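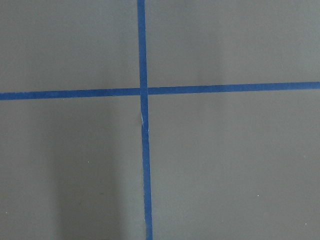 1 min read

Painting a Room Yourself: Your Questions

Do I really need painter's tape?
If you have to ask, yes. Florian Ruchti has been cutting in freehand for 17 years and still keeps a roll in his truck.

When do I pull it off?
While the last coat is still a little tacky. Pull slowly, back on itself at an angle.

It's been up since July. Now what?
Warm it with a hair dryer and be patient. Some of the wall may come too.

Can I skip primer?
Over new drywall, no. Over a similar color in decent shape, go ahead - we'll look away.

How much paint for a bedroom?
Usually a gallon per coat, then a second trip to the store in your painting pants.

Do you work outside Vorodthorpe?
As far as Gondavley. Past that, the ladder gets homesick.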